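2025-11-28

**Kudell opens its bag library in June, and I'd love your old holdalls**

Hello! I'm Smaranda Pîrvu and I run Kudell, a small lending shop for things people need twice a year and then trip over for the other fifty weeks. We started with tents and folding chairs. Next June we're opening our first bag library, and this is me telling everybody I can think of.

The idea came from my own hall cupboard, if I'm being truthful. I pulled out a rucksack to look for a torch and eight more bags came down on my head, most of them with one sock or an old train ticket inside. I asked our members whether they had the same trouble and 726 of them wrote back, a few at quite some length (thank you, I read the lot). People had suitcases inside suitcases. They had sports bags from sports they'd given up years ago.

So from June you'll be able to borrow a bag for a weekend or a fortnight, bring it back, and get your cupboard shelf to yourself again. Weekend bags, cabin cases, big wheeled things for moving house, little padded ones for cameras – they'll all be on open shelves at our Bralis Street shop, sorted by size, and you can have a good rummage before you choose.

The soft bags are the ones I'm keenest on. A slouchy duffel squashes into a car boot round the pushchair, slides under a bed and doesn't bark your shins on the stairs. We've been going through them one at a time, looking at zips, seams and the rings at the ends, which is where a tired bag usually gives up first.

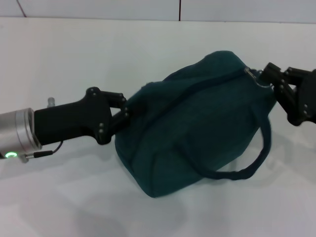
*A deep teal duffel-style bag with a soft, brushed look, held up over a white tabletop.*

I do love that colour! Abelardo Usuga, our repairs man, prefers anything black on the grounds that it hides the mud, and we've agreed to differ.

Every bag gets the same treatment before it goes on the shelf. We empty the pockets, shake it out over a bin, wipe or wash it according to the label, and run the zip up and down 27 times. (Abelardo picked the number. I've stopped asking.) Anything that sticks goes to his bench for a bit of wax or a new slider, and anything past saving gets taken apart for its straps and buckles.

Now for the asking part. We want 800 bags by opening day and we're a long way short. If you've got a holdall, duffel, rucksack or small case you haven't used for a year, please drop it in at the shop during normal opening hours. Broken zips are fine. Mouldy linings aren't, sorry, we can't get the smell out. Do check the inside pockets first, as we've already posted back one passport and a set of house keys.

Yesenia Sánchez is looking after donations and will give you a borrowing voucher for each bag we can use. Jhair Montoya is the person to ask about larger collections from schools, clubs and offices. He has a van and a great deal of patience, and he'd like a bit of notice if there are stairs.

Borrowing will be free for existing Kudell members. If you aren't one yet, you can sign up at the counter when you bring your bags in.

**For press:** I'm happy to chat, show you round the shelves or find you a bag to photograph. Ask for Smaranda at the Bralis Street counter. If I'm out, Yesenia will take a message.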